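Changes to Late Checkout and Breakfast Benefits at Sunach Hotels

Posted Jun 22, 2023
Filed under: Hotels, Loyalty Programs
6 comments

Members of the Sunach loyalty program received a notice this month setting out revised terms for its two upper membership levels. The revisions take effect in December. I have held the higher of the two levels for several years, and I have now read the new terms in full alongside the old ones.

The principal change concerns late checkout. Under the present terms, a member at the upper level may remain in the room until 4 p.m. on request, subject to availability at resort properties only. Under the revised terms, availability will apply at every property, and the guaranteed hour moves back to 1 p.m. Requests must be lodged through the program's website before the day of departure. The front desk will no longer be able to record them.

Breakfast is the second matter. The full breakfast for two registered guests will be replaced by a credit, the value of which each hotel may set for itself. The notice gives no minimum. I wrote to the program to ask whether one exists and was told that properties would be "encouraged to offer a fair amount". Members who travel with a spouse or a child should ask for the figure before they book.

For comparison, my last stay was at the Sunach in Daltstead, where I spent 11 nights over the course of a work assignment. Breakfast was served without a voucher, the staff knew the benefit well, and a late departure was granted in a single telephone call. I was less fortunate at the Bloxham property. The lounge was closed for renovation, and the compensation offered was 100 points per night, credited only after a second letter.

Readers have asked how the changes bear on the purchase of points. My own balance stands at 2243 points following a redemption in the spring, and I do not intend to add to it. A point is worth what the program says it is worth on the day of booking, and the revised terms remove the published award chart for the centre-city hotels. Those who already hold a large balance may wish to book before December — existing reservations will be honoured under the old terms, provided that the dates are not altered. 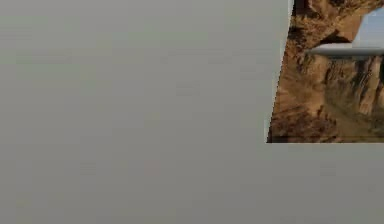 The position of partner hotels is less clear. Gallonlow, which joined the program as an affiliate, is not named anywhere in the revised document. Tapio Lappalainen, a regular correspondent of this blog, put the question to the reservations office there and was advised that affiliate benefits would continue "until further notice". He has kept the reply in writing, and I would recommend that others do the same.

Lifetime status is unaffected. Nights already recorded will continue to count toward it, including those earned on award stays. The qualifying total for the lower level has not changed either, although nights booked through third-party travel sites remain excluded, as they have always been.

I will update this post when the program publishes its list of participating breakfast properties. Corrections may be left in the comments or sent through the contact page.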